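3.2 Flattening and loading the insert

The supplier's sheet says the cards arrive flat. Check that claim yourself before you load one.

1. Take one card from the pile and lay it face up on the cloth.
2. Press down with both hands and let go. If a corner lifts, press again.
3. Set aside any card that still curls after 3 tries.

Note: Bending a card backward is supposed to fix the curl. We have yet to see it work, and it can crack the printing. 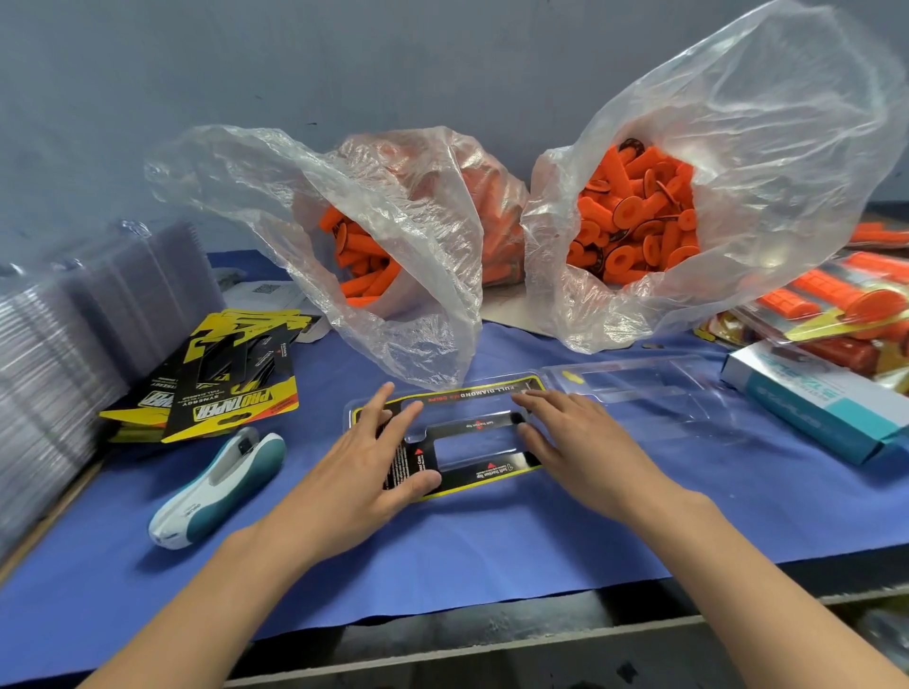

Blisters come nested and don't always separate cleanly, whatever the carton promises. Pull one off the stack and look for a second shell stuck inside. Open it on the cloth behind the card, as with the FULL DIAMOND grips insert, and keep your palms clear of the two cut-out windows – the card is weakest there.

4. Slide the card into the blister, printed face out.
5. Close the shell and tape it only if the order calls for tape.

Caution: Don't trust tape to hold a shell that won't close. Swap the shell.

Questions about short cartons go to Wilma Desmet.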